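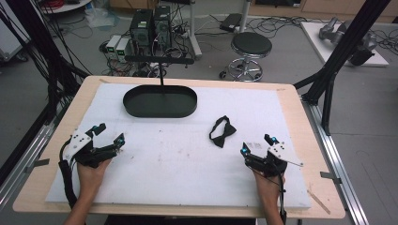

Checking whether an antiquity was stolen before you buy it takes an evening of work and a stack of paper. Start with the seller's name, the lot number and every past owner listed. Write down the object the way a museum register would, with material first, then shape, color and any damage. If you have never done this, practice on something at home. Then measure the piece and photograph it from all sides, including the underside.

Next, search the stolen art databases. Try several words for the same thing, such as "relief," "panel" and "fragment." The Flamel list holds 1,000 entries and can be sorted by country. Save a copy of each search, even when nothing comes up. 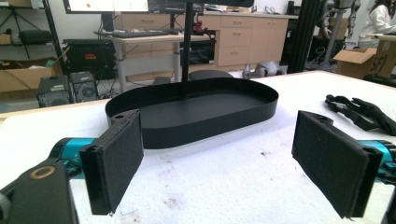 Deirdre Rafferty wrote in to say that a clean search proves very little, as pieces dug up illegally were never in a collection and so were never reported missing. She asks for export papers first and searches second. Either order is fine as long as both get done.

Read the export license closely. The date should come before the first sale abroad, and the description should match yours. One Noonan catalog gave a marble head as 21 cm high while the license said 11 cm. The lot was withdrawn in March.

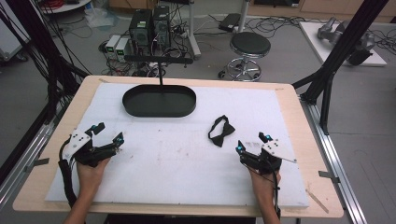

Shaohua Ding adds: Call the office that issued the license. Mine was answered in two days, and they had no record of the number.

If something doesn't match, don't pay and don't send the piece back. Keep your notes and contact the police art unit.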